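Morkeck gripper kit, second month

July 16, 2020

I said in March that I would write about the Morkeck kit once I had used it properly. It cost 500 dollars with the arm adapter, two spare fingers and 24 practice tubes with blue stoppers. Shipping was slow and the manual is thin.

Setup took me an evening. The fingers bolt on easily, but the force setting is buried three menus down, and the default is too high for thin plastic. I run it much lower now and save it as a profile, or it resets when the power goes off.

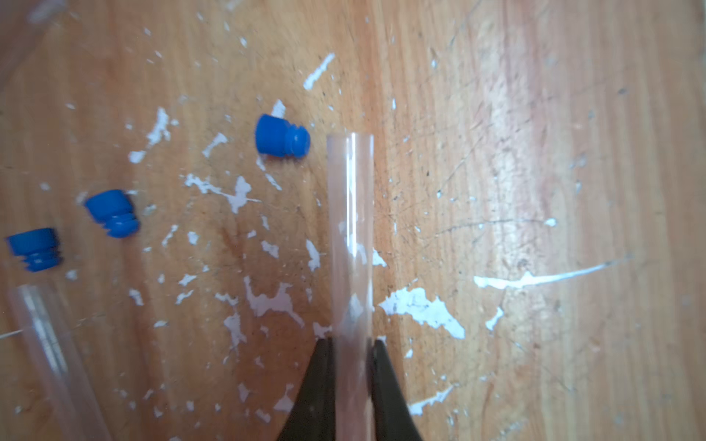

Picking up tubes is the easy part. I logged 200 picks last week and lost nine, most of them tubes that rolled when a finger touched them first. Stoppers are harder. They come to rest at odd angles and the software guesses wrong about which end is which.

Fulvio Monti at Morkeck answered my email in a day and sent a beta update - it helped with the stoppers, less so with glare.

I would buy it again for bench work at home. For a real lab I would wait for the next version. I still need to try the softer finger pads.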